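Cable lock

Print | E-mail | 14 shares

A cable lock is a portable security device made of a flexible steel cable joined at its ends by a locking mechanism. It is used mainly for bicycles, but also for pushchairs, garden furniture, skis, luggage and tools. The cable is nearly always covered with plastic or cloth to protect paintwork and keep out water.

Cable locks are lighter and cheaper than chains or U-locks, and they can be passed through awkward gaps. They are also much easier to cut. Most cycling guides treat them as a second lock, used to hold a wheel or saddle while a stronger lock holds the bike itself.

History

Padlocked chains were the usual way of securing a bicycle until well after the war. Plastic-covered cable became cheap enough for everyday goods as wire rope makers looked for new markets, and small firms began to fit it with simple key locks. The Villen, a short cable with a key cylinder fixed to one end, was sold through cycle shops and hardware shops and was widely copied. Later models from Rikberg could be coiled like a telephone cord, so that a long cable would fit under the saddle.

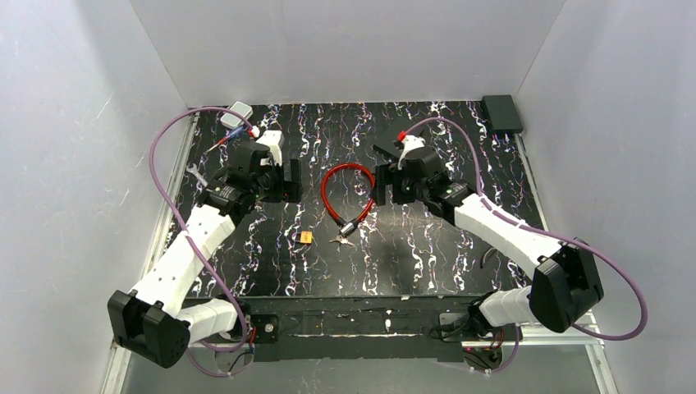
Kirsty Dow disagrees with this account and holds that coiled cables were already on sale in ski shops before any cycle maker took them up. She argues that the early trade is poorly recorded because so many of the makers were small and kept no catalogues. Sølve Sundqvist gives the same order of events but places less weight on skiing, pointing to the use of similar cables on boats.

Construction

The core is made of many thin steel wires twisted into strands, which are then twisted together. A cable with many fine wires bends easily but wears sooner if the cover splits. Common thicknesses run from 8 mm to 30 mm, though much of the thickness may be plastic and the steel inside is often far thinner than it looks.

The ends of the cable are pressed into metal sleeves. In a one-piece lock, one sleeve is fixed to the lock body and the other forms a bolt that is pushed into it. In a looped cable, each end is turned back to make an eye, and the two eyes are joined by a separate padlock.

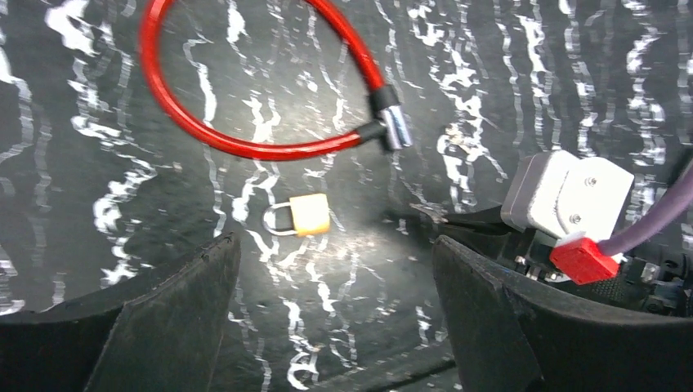

Types of lock

Key locks use a pin or disc cylinder. They are quick to open, but cheap cylinders may jam if grit or salt gets in. Combination locks have a row of numbered rings and need no key — useful where several people share a bicycle. Some can be reset by the owner. Alarmed models, such as the Pekesier, pass a small current through the cable and sound when it is broken.

Weaknesses

Thin cables can be cut with hand tools in a few seconds. Märta Dahlgren's survey of 118 bicycle thefts found that a cable had been the only lock in most cases, and that the cut was usually made close to the ground. Thick cables take longer but tend to fray, and a cutter made for wire rope will go through them.
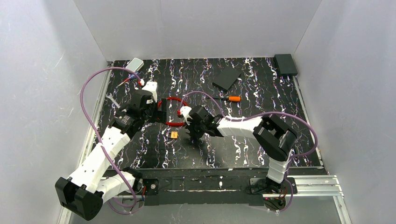
Red loop on a marbled surface.

Care

The cover should be checked for splits, as water that reaches the steel will cause rust out of sight. Lock cylinders are best treated with a dry lubricant — thick oil collects dirt. A cable should not be stored in a tight bend, and one with broken wires near the sleeve should be replaced.

See also: Chain lock; Padlock; U-lock; Wire rope

Last updated: Thursday, April 17, 2025

2 comments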